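Teaching by Demonstration, Handout 4
Anneliese Stüber
October 28, 2020

Reading: the first 12 pages of the Rurnimov lab guide. Yes, all of them.

A demonstration is a record of what you did, including the parts you hope went unnoticed. If you dither over the carrot, the robot learns to dither over the carrot. 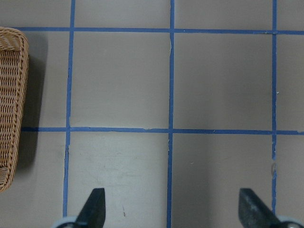

Start positions matter more than students like to believe. Put the object in the same spot every time and you will train a robot that is brilliant at one spot. The blue tape gives you cells to choose from, so write down the cell before each run. It need not be pretty; ours has torn edges.

Keep runs short and your hands calm – the arm copies coffee very faithfully.
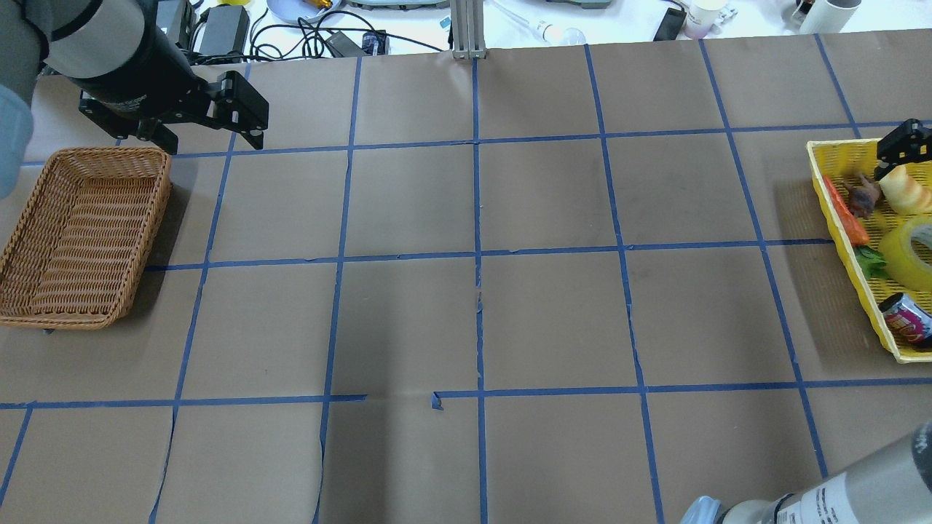

Two-arm tasks need a plan before you touch the controls. Decide which arm picks and which waits. With the yellow basket this full, the bread roll at the top is a kinder first pick than the can down near the bottom. Save the tape roll for week 2.

Due in lab: 169 clean runs per team. Hivham has 2,000, but Hivham has no midterms.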